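Home curing, salt pork and other slow food
2 min read

ok so I finally did it, I bought the big slab of fatty pork. December is salt pork month in this apartment and I will be posting through it

background: Natsumi Uchida brought a jar of beans with salt pork to a potluck in Enmont last winter and I have been thinking about those beans ever since. she gave me the method over text in maybe four messages, zero punctuation

the slab is 1000 grams on my kitchen scale. like, exactly 1000. I took it as a sign

first job is finding something it fits in. I own so many clear plastic containers and every one of them has a lid that belongs to a different one. dumped the whole cabinet out at 7 this morning (sorry, downstairs)

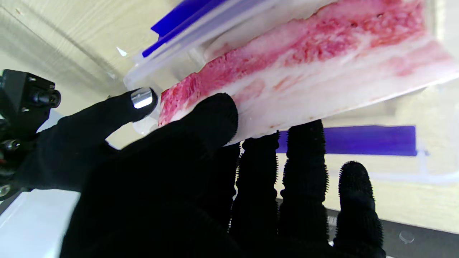
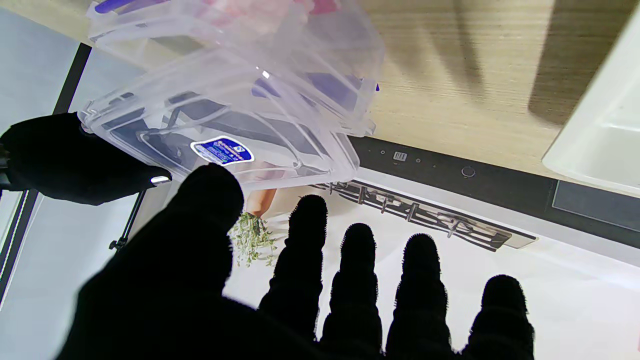 Salt pork wants more fat than you think, so if you're standing at the meat counter wondering whether to get the leaner piece, put it back! Mine has a broad pale layer of fat with the red meat in a band along one side, and that's the kind of cut Natsumi told me to look for. The fat is what you're going to be slicing off in little cubes all winter and melting down under onions. The lean part gets pretty salty and chewy and I mostly save it for soup

anyway. trimming: I barely do any. if there's a ragged bit on the lean side I leave it, it all goes in the pot eventually

the clear containers are good for this because you can check on things without opening the lid every ten minutes. which I would. I know myself

Natsumi's cure has brown sugar in it and mine does too now. Aleksi Kinnunen says sugar is cheating and that his grandmother used salt and only salt. Aleksi has also never once made this himself so I'm filing that under noted

someone asked what to do if you don't have a container long enough: cut the slab in two! it's fine! you'll be cutting it up later anyway

also put a label on it with the day you started. last year I had a mystery tub in the back of the fridge till spring and we do not talk about it

beans are already bought. a big bag of the small white ones from Shimada, they keep forever

will post again when it's time to rinse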